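Introduction to Robot Manipulation
Handout 4: Teaching by Demonstration
Instructor: Anitha Krishnan
Revised Feb 13, 2020

Before you come to lab

Read section 3 of the reader, including the part with the matrices. Last week several groups told me they had "skimmed" it, and then spent most of the session rotating the gripper about the wrong axis, which is one way to learn what a frame is. Bring your group's notebook. A paper one. The lab laptop belongs to the lab, and whatever you save on its desktop will be gone by the next session.

What we are doing

So far you have told the arm where to go by typing numbers. You were patient about it and so was the arm. In this unit you will move it through the task yourselves and record what it does, then train a policy on the recordings and see how much of your own indecision it has picked up. (A fair amount. Policies are very good at learning hesitation.)

A single recorded run from start to finish is called an episode. Each group of 2 will collect 80 episodes. The class set, after I have thrown out the bad ones, currently stands at 426, and the goal by the end of term is 1000. Last year's class also had a goal.

The task

Fruit goes in the container. The lid goes on the container. The policy is not told what a fruit is or what a lid is, and it would not care if it were. All it gets is images, joint positions and the state of the gripper at each time step.

Vary the starting layout between episodes. Move the objects around, turn them, swap their order. If the apple always starts in the same spot, you will train a policy that reaches confidently for that spot whether or not there is an apple there. Enda Buckley's group did precisely this in August and produced a lovely, smooth, repeatable grasp of nothing.

A starting layout with the lid off and the gripper clear of the objects is fine:

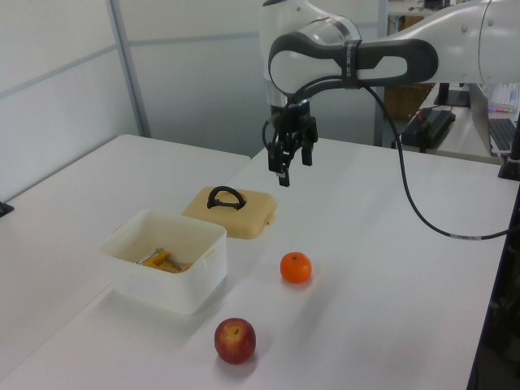

Dwayne Szabo objects that round fruit is a cheap choice, and that any two-finger gripper can get hold of a mandarin if you close it slowly enough. He would start with the lid and leave the fruit for people who need cheering up.

He has a point about the lid. It is the hard part of the task, and I put it last on purpose, so that you reach it tired. A mandarin can be approached from almost any direction and forgives you for being a little off center. A lid has to be picked up at a sensible place, carried level, lined up with the rim and pressed down, and an error at the first of these usually shows up at the last. Look at where the handle is before you decide where to grasp. Then write down what you decided, so that both members of the group do the same thing. Two people with two different habits will give you a policy that tries to do both at once.

Recording an episode

1. Set the layout. Hands out of the workspace.
2. Start the recording, then move. Long pauses at the beginning teach the arm to sit there.
3. Keep your speed even. You are not being timed.
4. If you drop something, carry on and pick it up again. Mark the episode R, for recovery. These are worth having.
5. If you hit the table, stop, mark it X, and come and find me. I will have heard it.
6. Note the layout and who was driving.

Do not delete X episodes yourselves. I like to look at them.

Common mistakes

Closing the gripper on the way down. Wait until the fingers are on either side of the object.

Forgetting the cable. It moves with the wrist, and a big rotation can sweep it through your carefully arranged layout. Plan turns in the direction that keeps it out of the way.

Tidying between time steps. If your hand is in the recording, the policy will expect a helpful hand.

Stopping at 79. I can count.

What to turn in

One page per group: how many of your episodes were marked R or X, how you chose the grasp on the lid, and one failure described in enough detail that another group could reproduce it. "The robot was being weird" was submitted three times last term and received the same grade each time.

Office hours are in Gendell, second floor, the door that sticks. For trouble with the recording software ask Finbarr Conneely, who wrote it and would prefer an error message to a feeling.

Next handout: training, and why your loss curve looks so much better than your robot.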